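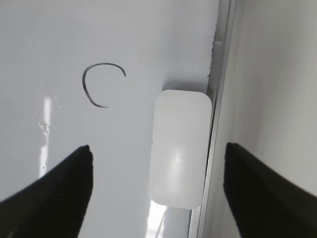

家务机械臂买之前要想清楚的几件事

自从去年家里的小作坊添了一台桌面机械臂，来问我的朋友就没断过。有人想让它收拾工作台，有人想让它帮老人递东西，还有一位做木工的邻居想让它替自己翻砂纸。我每次都要从头讲一遍，讲得嗓子都干了，干脆写下来，大家泡杯茶慢慢看，看完再去下单也不迟。

先列活儿，再看机器

我知道逛产品页面很开心，Balaskas那几款拍得尤其漂亮，我自己也在深夜看了好几回（差点就付款了！）。可是请先拿张纸，把想交给它的活儿写出来，写得越细越好。“收拾桌子”太笼统了，要写成“把白板擦拿起来，放回盒子里”“把白板上的字擦掉”“把笔插进笔筒”。我当初写了14条，后来划掉一大半，剩下6条是真正每天会碰到的。机器是按这6条挑的，到现在也没后悔。

每条后面再添几个字：东西多大、多重、平放还是靠着、表面滑不滑。白板擦这类小东西看着简单，圆角、外壳光滑，夹的时候一歪就转过去了，很适合拿来当试题。去店里看样机的时候，把自己家的白板擦、抹布、剪刀装一袋子带过去，请店员当场夹给你看。Ferkley的门店很乐意让人这么试，我在那里赖了一下午，人家还给我倒了水。

夹爪的钱不要省

很多人把预算全压在手臂上，夹爪用套装里送的。我劝你反过来想一想：每天跟东西打交道的是夹爪。看三样就够用了，一是张开以后有多宽，拿尺子量一量家里最宽的那件东西，两边还要留点余地；二是指尖的形状，尖的好捡薄东西，宽的拿块状的稳当；三是内侧的纹路或者垫片能不能单独换。垫片是消耗品，我差不多每个季度都要换一副，买的时候顺手多拿两副，比后来一副一副寄要省运费。

Siu-fong Lam在Skullura做了好多年售后，她跟我讲过一句很实在的话：先问配件，再问主机。配件有没有现货、几天能到、停产以后还供几年，请卖家写在报价单上。口头答应的，过几个月连自己都记不清了。

桌子和灯也要算进预算

我头一回做预算，只写了主机的价钱，结果桌子一上机器就晃，只好又添了一张沉的。白色桌面干净好看，不过光一打容易反光，腕上的小相机看着吃力，白板更是如此，表面亮亮的，灯影落在上面就是一大片白。我的办法是把顶灯换成带柔光罩的，放在侧面，角度自己慢慢挪。桌角如果是圆的，底座夹具夹不牢，请夹在直边上。

桌面上要留出一块给东西平躺的地方。白板挂在墙上是一种活，平放在桌上又是一种活，后一种对新手友好得多，手臂从上面下去就行。带铝边框的白板请留意角上的塑料护角，还有边框上的小金属夹子，指尖下去时容易磕到，教动作的时候绕开一点。我习惯在板子上写一个大大的字母，再贴一张小圆贴纸，摆放的时候一眼就知道哪头朝上，每次都摆成一个方向，机器学得快，人也省心。 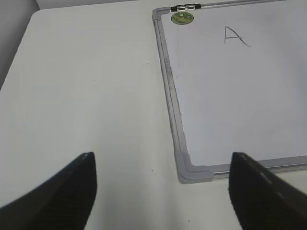

一张实在的预算表

下面是我自己的账，单位是元，只算主机以外的零碎，供你参考：

备用夹爪垫片、指尖：从总数里先划出最大的一份
侧面的灯和柔光罩：二手的就很好
底座夹具、桌面防滑垫
急停按钮和一个带开关的插排
白板、白板擦、笔、贴纸这些练习用的小东西

加起来是2,535元。看着不起眼，可我第一次列表的时候一项都没写进去，付完主机的钱才发现钱包已经见底，练习用的东西都是从孩子书桌上借的。所以请把这一块跟主机写在同一张纸上，一起跟家里人商量，免得后来为一盏灯拌嘴。

租两个月再决定

要是心里还拿不准，租一台先用着也挺好。Bitel有按月租的，押金可以抵货款，签之前请看清楚运费由谁出、磕碰怎么算。我建议至少租2个月：头一个月你会忙着装、忙着调，什么活都想试，第二个月新鲜劲过去了，还肯开机的那几样活，才是你真正需要它做的。可以在机器旁边放个小本子，每次开机记一笔，做什么、用了多久、中途要不要人扶一把。月底翻一翻，心里就有数了。

我的朋友Hilde Visser就是这么过来的。她本来打算买大臂展的型号，记了两个月的小本子，发现要做的事都在手边一尺多的地方，后来买了小一号的，省下来的钱换了张好椅子，说腰比以前舒服多了。

付款之前再问一遍

软件更新收不收年费，断网了能不能用；
保修从发货那天算还是从签收那天算；
箱子要不要留着（要留！返修的时候没有原箱很麻烦，塞在床底下也得留着）；
说明书有没有中文，有没有纸质的；
家里有小孩或者猫狗的，问清楚碰到东西会不会自己停下来，并请店员演示一次。

另外，促销多半在八月和年底，不着急的可以等一等，配件常常跟着一起打折。夹爪垫片我都是那时候囤的，放在阴凉的抽屉里，别跟酒精棉片搁一处，橡胶会发硬。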